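Urnell's winter woollies drive is back, and the spare room is filling up already

7 October 2024

The good people of Urnell have been turning out their wardrobes again, and anyone with a jumper they never quite get round to wearing is warmly invited to do the same. The Plillum Knitwear Swap, which began four years ago as a single rail at the back of the Naidu Tea Rooms, opened for donations this morning and will carry on taking them until the end of the month.

Last winter 776 knitted things found new homes through the swap, from baby cardigans to a bedspread that needed two people to carry it, and the organisers are hoping for over 155 bags this time round. Jumpers, scarves, blankets and shawls are all welcome, and a bobble or two does no harm – there is always someone handy with a lint comb.

The one small request is that knits come folded and not on hangers, which pull the shoulders out of shape. Lay the piece flat on a bed, bring the sides in, smooth it down with your hands and fold it lengthways until you have a good thick bundle. It will sit happily in a bag like that for weeks. 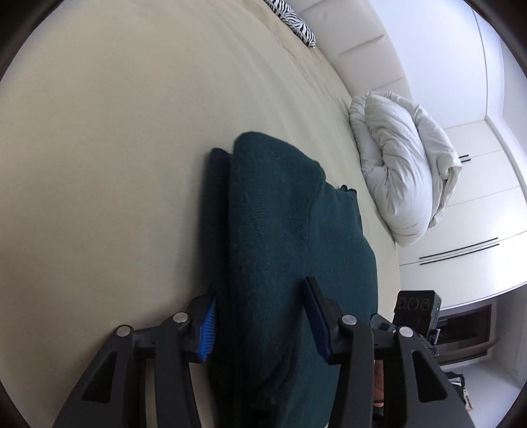 Dark teal knit, folded into a long bundle on a cream bed.

Bags can be left at the tea rooms or at the Hivex shop on the corner, both of which have kindly offered space. The swap itself takes place in the hall next month, with tea and cake as usual, and you needn't have given anything to come along and choose something warm.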